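The Last Few Things in the Bin

There are people who sort things for a living and people who sort things because the alternative is lying awake. The woman who runs the used toy counter at Zernlow puts herself in the first group, then spends most of an afternoon proving she belongs in the second.

She agreed to talk on the condition that I leave her name out. "My mother thinks I manage a bookstore," she says. I can't tell whether this is true and she doesn't help me.

Zernlow takes up the back half of a former carpet showroom, and the carpet is still there, in nine or ten shades, depending on where you stand. Toys arrive by the sack. They come from attics, from day cares that are closing, from grandparents who have stepped on something once too often. The sacks get emptied out, and everything in them has to end up somewhere: on a shelf, in a priced bag, in the wash, or in the trash. Building blocks are the worst of it. Last June a single delivery held 792 of them, a figure she knows because the donor had written it on the sack in marker and she felt obliged to check.

"It was right," she says, sounding let down.

I ask what makes a good sorting bin, expecting a short answer. She puts down her coffee.

"Metal," she says. "People will tell you plastic. Plastic is fine for a year and then it gets that fuzz on it and you can't get the fuzz off. Metal just gets scratched. I like it scratched. A bin that isn't scratched is a bin where nobody's done any work."

She has views on the sides, too. Straight sides are for storage, in her opinion, and sloping ones are for sorting, because a block that rides up a slope will generally come back down to where you can reach it. The color of the floor matters more than you'd think. Bare metal is best, since hardly any toy is that color. She once had a bin painted a cheerful red by a nephew and lost every red block in it for a month.

"They were in there the whole time," she says. "I was looking right at them." 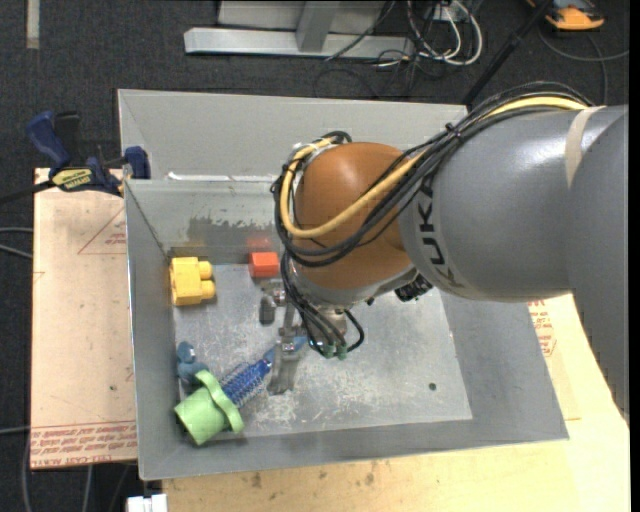 A scuffed metal floor, and bright blocks that have ended up near the back.

What she likes to talk about most is the end of a bin. Anybody can do the beginning, she says. At the beginning you put your hand in and come out with a fistful, and you feel like a genius. The first 23 minutes (she has timed it, of course she has) are pure pleasure. Then the heap is gone and what you have left is a few stragglers, each lying in the most irritating position it could find.

"The back wall," she says. "They love the back wall. You get a block flat up against it and there's no side to get hold of. You have to tip it, or drag it out into the open with one finger. And the corners are worse. I've had a block in a corner take me longer than the forty before it."

Does she ever simply turn the bin over?

She looks at me the way you'd look at someone who suggested eating the crossword.

"You can," she says, after a while. "People do."

She learned the trade, if that's the word, at a thrift warehouse called Pruvost, where the rule was three touches per item: pick it up, look at it, put it where it goes. A fourth touch meant you were playing. She got written up for playing twice. One of those was for standing blocks on their ends in a row along the edge of the table, which she maintains was inspection.

"You want to see the studs," she says. "A block on its side, you see the studs in profile and you know right away if one's been chewed. Face up, you can miss it. I wasn't playing. I mean, I was also playing."

Chewed blocks go in a tub marked Arunov, after a brand of dog biscuit the tub used to hold. The tub is sold whole, by weight, to a woman who makes lamps. I ask to see one of the lamps and am told they are not very good.

The color question comes up, as it apparently always does. There is a school of sorting that goes by color and another that goes by size, and the two don't have lunch together. She goes by size. Color looks wonderful on a shelf, she admits, and customers ask for it, and she'll do it for the window display if somebody makes her. But a child building something wants the long flat one, and doesn't much care if it comes in yellow.

"Adults want yellow," she says. "Adults come in and say, do you have a jar of just yellow. For the kitchen. I charge them 28 dollars for the jar."

And they pay?

"They ask if there's a bigger jar."

She is less sure about the reds. There's red, and then there's a shade leaning toward orange that she suspects began life as ordinary red and spent ten summers on a windowsill. For years she kept the two apart. Then one winter evening, under the bad tube light in the back, she found she couldn't tell which pile was which, and she poured them together and went home. She describes this as the low point of her career. It has not come up at her annual review, which she conducts herself.

We talk for a while about washing. She uses warm water and a mesh bag, and she is against the dishwasher on grounds I didn't completely follow, though they involve a doll's head and a landlord. For sticker residue she swears by a citrus cleaner called Clostisis, which smells like an orange that has been to law school. She keeps the bottle on a high shelf with the batteries and the good scissors.

By five the light in the carpet showroom has gone brown and there's one sack left by the door, knotted shut. She has been glancing at it for an hour. I ask if she'll leave it until morning.

"Sure," she says, and goes to get the scissors.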